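Category: Virtual worlds / Community news

Tondley opens its doors on the big square

If you've been waiting for a virtual world that doesn't ask you to buy a headset first, this is a good month for you. Tondley, the shared online town that a small team in Wulirstead has been building since June, moved out of closed testing last week, and anybody with a fairly recent browser can now walk in. I've spent far too many evenings there already and I'm having a lovely time!

The idea is easy to grasp. You pick a figure, you get a room, and your room opens on to a street with other people's rooms in it. What you do with yours is up to you. My neighbour on one side runs a poetry night (Tuesdays, quite loud), and on the other side somebody has filled the whole floor with ferns. The big square in the middle holds 323 people before it starts a second copy of itself, and on opening night it did exactly that while I was halfway through talking to a man dressed as a lighthouse.

The sound is what won me over. Voices get quieter as you walk away, so you can have a proper chat in a corner while a concert goes on across the square. It sounds like a small thing, but after a year and a half of everyone talking over each other in little boxes I could have hugged whoever worked on it — and I've written to tell them so.

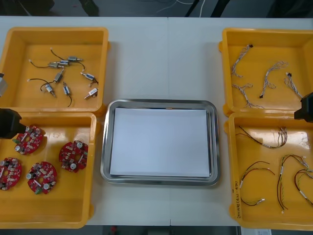

Jeanine Goossens wrote in to say that she likes the town very much but wishes she could bring her things with her. She had built a whole gallery in Pramemcombe, the older of the two worlds most of our readers use, and had to start again from bare walls. Could the two not agree on one way of saving a room, she asks, so that people only have to build it once?

I'm with Jeanine on this. The good news is that Tondley has published its room format, and Tekle Demissie has already put together a little converter called Hoxha that reads a Pramemcombe room and writes a Tondley one. It copes well with walls, floors and pictures. Doors come out facing the wrong way and music is lost altogether, but he's working on both and would be very glad of test rooms, the messier the better. Please keep them under 50 objects for now.

A few practical bits before you go in. Rooms are free up to 1000 blocks, and the meter is in the bottom corner of the building screen. Voice is off when you arrive, so press the ear button or you'll think everyone is ignoring you. On older laptops, turn the shadows down — mine went from a slide show to perfectly smooth. You can also mute a whole street at once, and your own room can be locked from the inside.

We're holding a readers' meet-up on the steps of the square next Thursday at 20.00. Come as you are, or come as a lighthouse. If you get lost, type the word "newsletter" into the street finder and it will drop you next to us.

Last updated: October 15, 2021

Contact the newsletter | © 2021 | Back to top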